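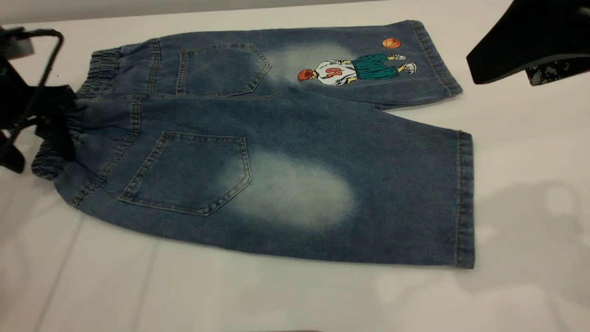
Figure 2. Children's denim shorts laid flat, back side up, with the gathered waistband at left and a printed basketball player on one leg.

3.2 Why the elastic waist is the hard part

I'll admit I went into the Lorville study thinking kids' clothes would be the easy pile. They're small, they're light, and you can get a whole garment on the table without shuffling anything over! Then we got to the denim. The shorts in Figure 2 show what I mean: the legs lie out nice and straight, but the gathered waistband bunches into little ripples, so there's no crisp top edge to line up with anything. People in our folding sessions handled this in two ways. Some stretched the waist with both hands first and then folded leg over leg (my own habit, for what it's worth), and some ignored the waist completely and matched up the hems.

We'd also wondered whether people would fold so that a print stayed on the outside - the basketball player with his spiky hair seemed like a pretty strong hint. Three of our 10 folders told us they did this on purpose, mostly so a child could find the right pair in a drawer. The others said they went by the seams and the back pockets, and let the picture land wherever it landed.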